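Liris Camera Library
Progress report to the Halás Fund
Prepared by Ratree Onsri, Saturday, March 7, 2020

Where we are

The short version is that people in Clircombe really do want to borrow cameras! When we opened in November we hoped for a slow, steady trickle of members while we sorted out our shelves and our paperwork. By the end of February we had made 117 loans, and the Saturday queue now reaches the stairs on a good morning.

Your grant paid for the first round of equipment, the padded cases and the repair fund. We now have 66 cameras on the lending list, mostly compacts with one-inch sensors, plus a small group of mirrorless bodies with a kit zoom each. The compacts go out twice as often as anything else. Members like that they fit in a coat pocket, and the fixed lens means there is one less thing to drop in the river (we have had one near miss).

Loans and returns

The standard loan is two weeks. We tried one week at first and it was too short for almost everyone, especially those who only get out to shoot on weekends. Since the change, late returns have fallen off and people come back with far better questions. Last month a whole table got stuck into exposure compensation for most of an afternoon – snow pictures were the cause – and I had to ask them to leave so I could lock up.

Seven cameras have needed repair so far. Four had dust behind the lens, two had worn battery doors and one has a zoom ring that sticks at the long end. Sakda Meesuk fixed the battery doors himself and sent the rest out. We are still waiting for the zoom ring part.

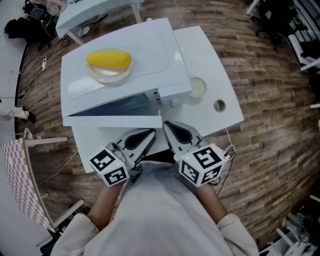 The Skirkevside walks

We ran the first three photo walks along Skirkevside over the winter, and they were a joy. The first was gray and flat, so we spent it on black and white. The second had low sun the whole way and everybody learned what a lens hood is for. For the third we paired each new borrower with someone who had already been out with the same model, and that worked so well that we plan to keep doing it.

Members have uploaded 1,948 pictures from the walks and their own outings to the shared album. Sakda is choosing prints for the spring show from that set, and he would like it known that he has too many herons.
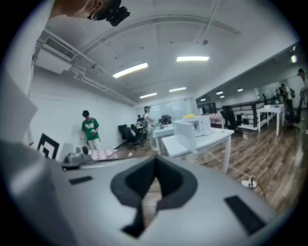
Open office space with white walls and ceiling.

Spending

We are within budget on equipment and cases. Repairs are running a little higher than planned because sensor cleaning costs more than the quote we had last summer. Printing has not started, so that line is untouched. If you agree, I would like to move a small part of it over to repairs and print the show one size smaller. I can send the revised sheet whenever you want it.

Next steps

Spare batteries come first. Almost every complaint in the comments book is about a compact dying halfway through the day, and a second battery in each case would fix it. After that we want to write a one-page guide for each model, in large type, covering the mode dial, focus and how to format a card. Ratree has drafts for three of them, and two members have offered to test them on their parents.

The next walk will be an evening one, with tripods, and the sign-up sheet is already full.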